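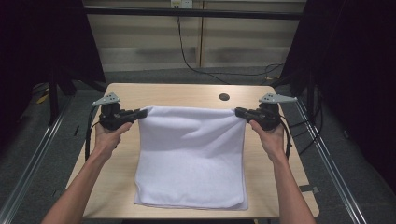 Telemóvel comprado à operadora não recebe a atualização, o desbloqueado recebe

Pylyp Symonenko
16/12/2021

Boas a todos! Comprei um Skatby 7 na loja da Mavau, com fidelização (169 euros de entrada e o resto em prestações), e o meu irmão comprou o mesmo modelo livre, numa loja qualquer. O dele já tem a versão nova do sistema há uns 40 dias. O meu diz sempre "o software está atualizado" e não sai dali. Já reiniciei, já tirei o cartão, já limpei a cache. Estou a fazer alguma coisa mal ou é mesmo da operadora? E se meter um cartão da Boiko muda alguma coisa?

stitaleo_fan

É da operadora, de certeza. Também tive um da Mavau e foi sempre a mesma novela. Compra livre da próxima vez e pronto.

marta.r

Olá Pylyp! Não estás a fazer nada mal. Os aparelhos vendidos pela Mavau trazem um firmware próprio, com as aplicações deles e aquele logótipo no arranque, e cada versão grande passa primeiro pelos testes deles. No meu só chegou em janeiro, quando os livres já a tinham desde o outono...

Vai a Definições > Acerca do telefone e vê o código de canal, no fim do número da compilação. Se acabar em MV, tens a versão da operadora. Trocar o cartão para a Boiko não mexe nisso (eu experimentei!), o código fica lá na mesma.

Dá para instalar a versão livre à mão, pelo computador, mas apaga tudo e no meu perdi as chamadas por Wi-Fi, por isso não voltava a fazer. Se quiseres esperar, deixa uns 800 MB livres e vai vendo se aparece. As correções de segurança costumam vir à parte, confirma a data delas no mesmo menu.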